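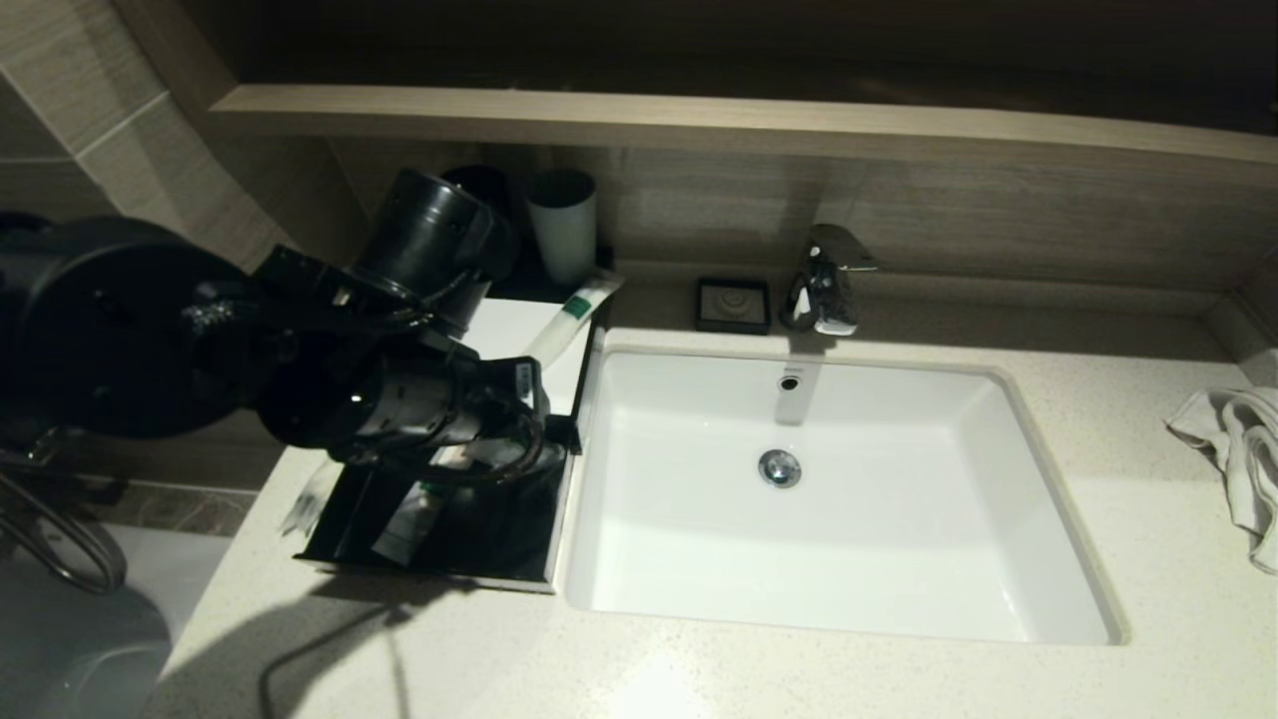

The arm above the tray at the left end of the sink.

Hakthorpe
By Fabian Oberholzer
January

Last updated 6:10 pm

The rule at Hakthorpe was that you tidied a sink you had never seen before. You could practise on any bathroom you liked at home, but in the final round the judges gave you a door, and behind the door was whatever there was.

Tobias Oyelaran had practised on his mother's. It had a yellow basin and a window, and by the end of the holidays the arm could put a toothbrush back in its mug almost every time. His mother had washed her face in the laundry for a month.

This one had no window. It had a white basin set under speckled stone, a timber-look shelf above, and at the left end a black tray with glossy sides. Above the shelf it was very dark.

"Black on black," said Segers. She was on the laptop in the hall, sitting on the carpet with her shoes off. "It can't find the edge of the tray."

"It can find the card."

"The card isn't worth anything."

She was right. The toothpaste was worth ten points and the small tubes six each. The white card standing in the tray was worth nothing, but if you knocked it flat you lost two. Boduneck College had gone in before them and come out looking at the floor.

Tobias stood in the doorway, where competitors were allowed to stand, and watched the gripper come down over the tray. It stopped above the tubes. The shadow of the arm lay over the whole corner, so that the arm was making the place it wanted to look at darker by going there.

"It's waiting," he said.

"It's thinking the tubes are one tube."

"Tell it they're two."

"I can't tell it anything, Tobias. It's the final."

He knew that. They had named the arm Vevus after a cat Segers used to have, and all year they had talked to it in the workshop, mostly to swear at it. Mr Lind, who ran the club, said it was a bad habit and then did it himself.

The judge in the passage looked at her watch and wrote something down. Tobias tried to read it upside down and couldn't.

He thought about the toothpaste. It was leaning across the back of the tray with its cap up, right against the card. At home he would have picked it up without looking. He had tried once to write out how he did that, for the project report, and had got to 100 lines before he reached the part where his hand closed.

"Confidence is coming up," said Segers. "Slowly."

"On one or on two?"

She didn't answer. He heard her shift on the carpet and the laptop fan get louder.

"Two," she said. "It's got two."

The judge stopped writing. Tobias put both hands in his pockets – he had promised Mr Lind he would – and the gripper began to open.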